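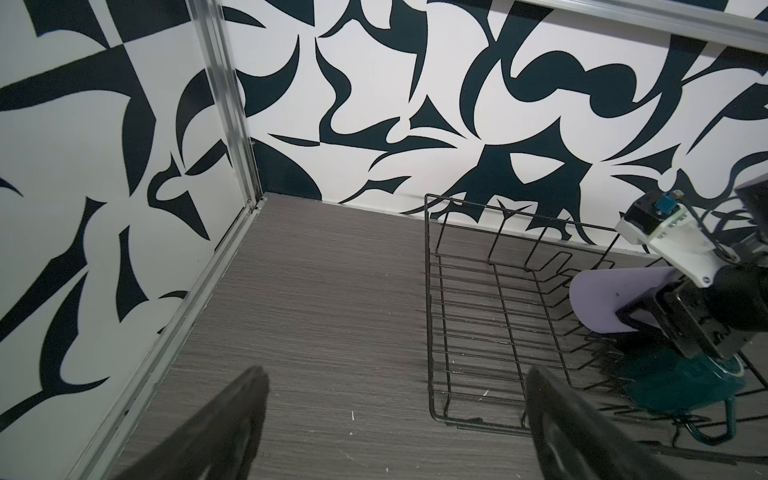 A black wire rack on grey wood grain, against a restless sort of wall.

Every household I know has gone to war over the draining rack at some point, and mine is a veteran. My side holds that a rack is furniture. It stays out, it earns its space, and the mug you want at seven in the morning is standing on it. The other side holds that a rack is a temporary measure, like scaffolding, and should go back in the cupboard the moment the last fork is dry.

I lived for a while in a rented flat in Losdale where the rack went away every night. Putting it away took 10 minutes, mostly because it lived behind the roasting tin, and getting it out again took longer and involved language. We owned 2 good tea towels and spent our evenings hunting for them.

What finished me off was a feature in the Pickering paper on the clear worktop, which showed a kitchen costing more than my car and not one wet spoon in it. People in kitchens like that don't wash up. They have a second kitchen. 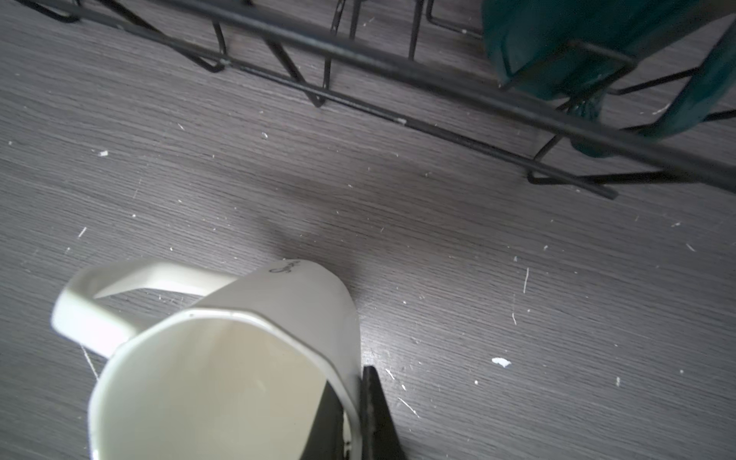 Dilla takes the opposite view, and says a cloth slung over a rack is how a clean mug ends up smelling of last Tuesday's soup, so dry the thing by hand and put it away.

I've tried that. My cloth is damp by the third plate, and after that I am only moving water about. So the cloth goes over the wires, the mugs stand wherever there's room, and visitors may think what they like. The roasting tin has the cupboard to itself now.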